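Which camera should the arms be looking through?
Term project report, Robotics Workshop, Tririddale College

What I set out to do

My first idea for this project was way too big (two arms, a whole dinner service, the works!) and after a couple of weeks I cut it down to one question: if you're driving a pair of arms to set things out on a tray, and you only get one camera to look through, which one do you want? The lab already had both kinds on hand. One is a fixed camera that looks in low at the tray. The other is a head camera that looks down on everything. I'd been using whichever one was already open on the monitor, and my results were all over the place, so it seemed worth a proper go.

The gear

Both arms stayed the same the whole way through, and so did the grippers, with the Dadik finger set on each side. I drove them through the Ondieki controller, mostly because it logs every attempt by itself and I am hopeless at keeping notes while my hands are busy. The low camera was a Jusell and I ran it at 1080. It would go higher, but the picture started to lag behind my hands and that put me off more than the blur did.

The task was simple on paper. Pick up an item, put it in its spot on the tray, let go, back off. An attempt counted if the item was still where I'd put it 2 seconds after the fingers opened. I did 50 attempts with each view, swapping views in small batches so I wouldn't just get better at one of them.

The two views

From down low you see the side of everything. Heights are really easy to judge, and you can tell whether the fingers are going to clear a rim. What you lose is depth. The tray squashes into a long thin strip and anything toward the back hides behind whatever is in front of it. You also get a lot of room in the shot: ceiling lights, ducts, monitors, people at their stations. The head view is pretty much the opposite. You get the layout of the tray straight away, and both arms with their cables, but a cup is mostly a circle and you have to guess how tall it is. 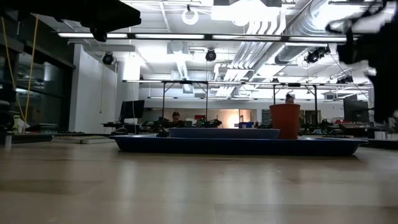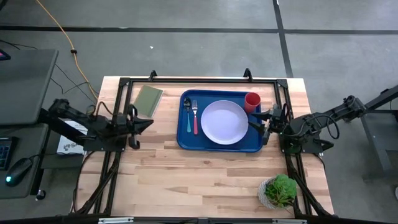
Low fixed camera first, head camera second. Blue tray and two black grippers in both.

Two things I noticed when I went back through the stills. In the low one the grippers are so close to the lens that they're just dark blurry shapes in the top corners, so you can't make out what the fingers are doing at all. In the head one you can see which way the fingers are pointing, and the right gripper is sitting right beside the plate. The fork and spoon also show up nicely from up there, coloured handles and all, and I would not like to look for a fork from the side.

How it went

Flat things were much better with the head camera. Cutlery especially! With the low view I kept closing the fingers in front of the fork or behind it, and then I'd nudge it, and then I'd be chasing it across the tray. With the head view I could line up along the handle and just go down.

Cups went the other way, though not by as much as I expected. The low camera helped me stop at the right height, and I bumped the rim less often. From above I tended to come down too early, then creep, then get impatient. I got a bit better at this by watching how the gripper covered the rim as it came down, but that's a trick you have to learn and I'm not sure it would carry over to a different cup.

Plates were annoying from everywhere. I think that's the fingers and not the view, because they want something to close on and a plate edge lying flat doesn't give them much.

The Ondieki log saved 998 usable stills by the end. I've only sorted the cutlery ones so far. I put them into folders by what went wrong (missed, nudged, dropped, let go too high) and the "nudged" folder from the low camera is embarrassingly full.

What I'd change

I should have moved the low camera back. I left it where it was the whole time so the comparison would stay fair, but it meant judging that view at its worst, and a bit more distance would have kept the grippers out of the corners. I also got tired in the later batches and started rushing, and it shows in the log.

If I only get one camera next term I'll take the head one and put up with the cup problem. What I'd really like is the head view big on the monitor with the low view small beside it, for checking height just before I let go. Ondieki can show two feeds together, I just ran out of time to set it up. The other job for December is trying softer tips on the Dadik fingers to see if they get under the plate edge any better.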